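About Bunosent

Bunosent collects examples of people picking things up and putting them down again. We sell them, neatly sorted, to firms teaching machines to do the same. Our parents have stopped asking.

We began one September above a bicycle shop, with one hand-held gripper, called Fellow, and a contract for 400 recordings of a person moving a spoon. The client accepted 176 of them. We learned a good deal about spoons, and more about reading contracts.

The work goes on wherever there is a surface and enough daylight, seating areas included. A collector squeezes the gripper, lifts the object, sets it down and does it again, a little differently each time. A computer mouse is a decent test of anyone's patience, being smooth, rounded and rather keen to turn.

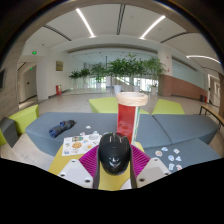 Page last changed: Wed 20 December

Our standard set, Marciniak, covers 101 everyday objects. We like them to have company while they are being moved. A learning system raised on bare tables tends to go to pieces when it meets a sheet of stickers, so we leave the stickers out — and the umbrella too.

Each recording then goes through Tirix, our checking tool, which throws out the ones where a sleeve has wandered across the lens. After that a human being watches what is left. It is a quieter job than it sounds, and the biscuits are good.

We pay collectors by the hour and never by the grasp. Paying by the grasp was tried, and we got very fast, very bad grasps.

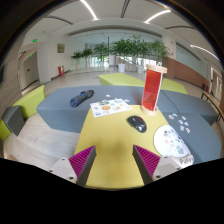
Do you keep the attempts that go wrong?
We keep most of them, marked as such. A system that has only been shown tidy work has no idea what a slip looks like, and our collectors are happy to supply plenty.

Sample recordings are sent on request, in batches of 51.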